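I finally caved and started Prumari on Friday night, three years after my sister began nagging me. I meant to watch one episode with my tea. I watched four, went to bed at a stupid hour and then lay there thinking about the bus depot scene.

If you haven't seen it, it's a family serial set in a made-up harbour town called Felard, and it has 381 episodes, so no, I won't be finished by winter. The main draw for me is Comfort Quansah, who plays the aunt, Grestine. She was only meant to be in it for 9 episodes (so says the fan forum, anyway) and you can see why they kept her. She does this thing where she lets the other actor finish, waits a beat too long, and then asks if they want soup. My favourite bit of acting in the whole first season and it's about soup!

The sets are a treat too. It's all loud colour and busy walls, every kitchen and hallway, and it's given me a real soft spot for patterned wallpaper. Mum thinks it would give her a headache. 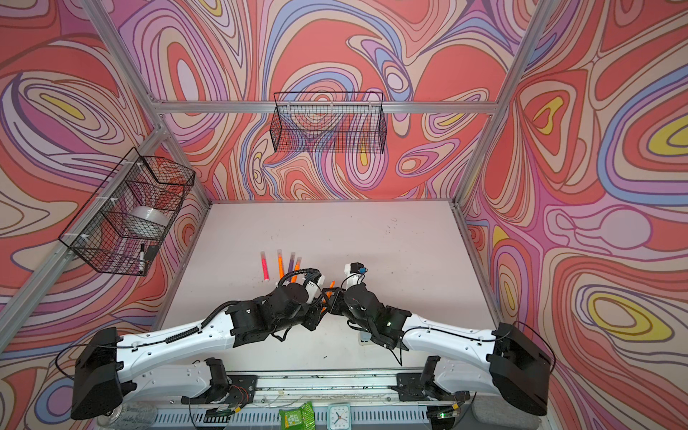

Coral, lavender and a bit of yellow. I'm a fan!

Anyway, back to the aunt. Around the middle of the season she gets a storyline of her own, with the ferry captain, Srour, and I was sure they'd play it for laughs. They don't. There's a long conversation on the jetty where neither of them says what they mean, and she keeps fiddling with the clasp on her handbag. I rewound it twice.

I'm less keen on the nephew. He shouts a lot, and his moustache changes size between episodes. My sister swears he gets better once he moves out, so I'm hanging in there.

The forum has a thread on whether Grestine knew about the letter, and it's up to 3,196 replies. I've read far too many of them and spoiled a wedding for myself in the process. Please don't tell me who's in the hospital bed, I'm only up to the flood.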